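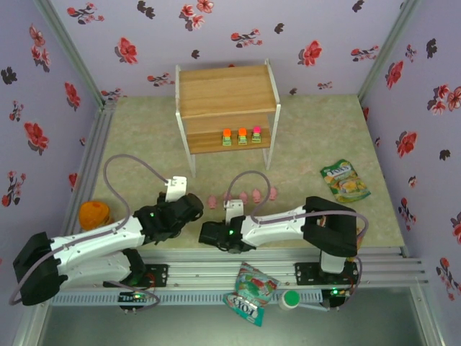 ## Swapped the stock fingers for Plarico soft tips on both arms, first impressions

**railwright** (18th December)

Finally got both arms running with the new fingers, and I am having way too much fun with this. Short version: the Plarico tips are a big step up from the stock ones on small slippery stuff, and a small step down on anything flat.

Setup is two arms on one rail, wrist grippers, Tinent controller, floral walls. I've been working with the little pink pigs, the small bottles and the candy bags, moving things between the floor and the wooden shelf. Same episode list for both sets of fingers, 81 tries each.

- Pigs: stock fingers dropped 11, Plarico dropped 2. Huge!
- Bottles upright on the lower shelf: no real difference. Both sets get in fine if you come in level.
- Bottle lying on its side: Plarico wins, the stock ones kept squirting it away.
- Candy bags: stock wins. The soft tips fold under the edge and pinch air.

Grip force was the same for everything, which I know isn't ideal. Happy to share the config.

---

**mossgate**

Love this. Question on the pigs: are you picking across the body or nose to tail? We had the Harju fingers on a similar pair of arms and almost all of our drops were people grabbing lengthwise.

---

**railwright**

Across the body whenever I can get the wrist around. When they sit close together I take whatever angle is open, and those are the picks where the stock fingers lost most of theirs.

---

**tobble_k**

I'm going to push back a little. Same grip force for a hard finger and a soft one isn't a fair test. The soft tip has more contact area, so of course it holds a small round thing better at the same setting. Turn the stock ones up and I bet half your gap goes away.

Also, who was driving? If one person did all the stock runs first and then all the Plarico runs, you measured practice.

---

**railwright**

Fair on the force. On the driving, no, I switched fingers four times over the run so it wouldn't all be learning. It's eight screws a side and I can do it in my sleep now.

---

**Raili Ikonen**

I've had these tips on for a while (1,316 picks on the counter when I pulled them last) and I agree with nearly all of the first post. Two things to watch for:

The tip surface gets shiny with use and starts to slide on bottle caps. Wipe with a damp cloth, let it dry, and it comes back most of the way.

And for bags, try closing from above with the fingertips just touching the floor, then drag a tiny bit toward you before you close all the way. It bunches the bag up and the tips have something to bite. Ugly to watch but it works great for me!

---

**tobble_k**

Does the drag hold up when the bag is hanging over something? I'm looking at the one draped on the rail there. Feels like you'd just pull it off.

---

**Raili Ikonen**

Hanging is a different pick. I'd grab the loose bottom part from the side and lift. No dragging.

---

**mossgate**

How's the cable treating you, by the way? With that big loop over the top of the arm, ours used to snag whenever the two wrists came in close. We ended up with Pletetti clips on the upper segment.

---

**mossgate**

*Pleletti. Can't type today.

---

**railwright**

No snags so far but I've had a couple of close calls reaching across toward the other arm. Will look at the clips.

Tried the bag trick just now and got four out of five on the floor, so thank you Raili!! Next round I'll set the force separately for each finger type to keep tobble_k happy, and run the full list again in January.

---

**tobble_k**

I will be very happy. Post the drops by object please, and put the Harju ones in too if mossgate will lend you a pair.

---

**mossgate**

Sure, they're in a drawer. DM me an address.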